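Shared Kitchen at Nepia House: Changes for Residents

Residents of Nepia House will notice several changes in the shared kitchens this spring. Following the annual review of common areas, the Residential Services Office has approved new arrangements for washing up, the storage of plates, and the use of message boards. The arrangements were prepared by Coralie Hapeta, Manager of Residential Services, and apply to all 3 floors of the building.

Dish racks are provided for drying only. Plates should be stood upright between the dividers and returned to the cupboard by the end of the evening. Pots and baking trays are to be dried by hand and put away at once. Items left in a rack overnight will be moved to the shelf beside the pantry door, where they may be collected for one week.

Each kitchen also has a small whiteboard for notes between residents. Boards may be used for greetings, reminders and requests about shared supplies. Billing questions and repair requests should be sent to the office and will not be taken from the boards.

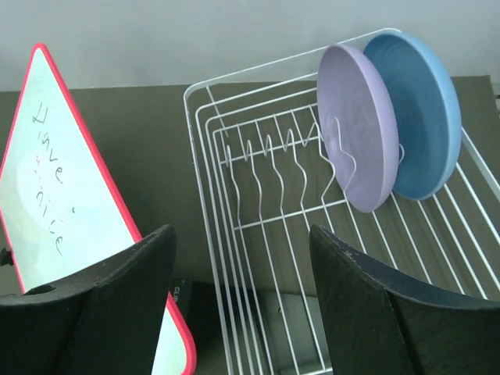 May residents bring their own dish rack?
Personal racks may be kept in a resident's room, but only the racks supplied by the house may stay in the kitchen.

Old marker can be difficult to remove once it has been left for several days. A dry cloth should be tried first, followed by a damp one with a drop of dish soap. Scouring pads scratch the writing surface and should not be used. Replacement markers are available from Nikau Sutcliffe at the front desk.

The office has set aside $583 for replacement plates, bowls and flatware. Residents who wish to suggest items for purchase should write to Anika Haverford, Room 361, before the end of March. Chipped plates may be left in the marked bin under the sink.

The revised kitchen guidelines take effect on 17 February 2023. Printed copies are available at the front desk.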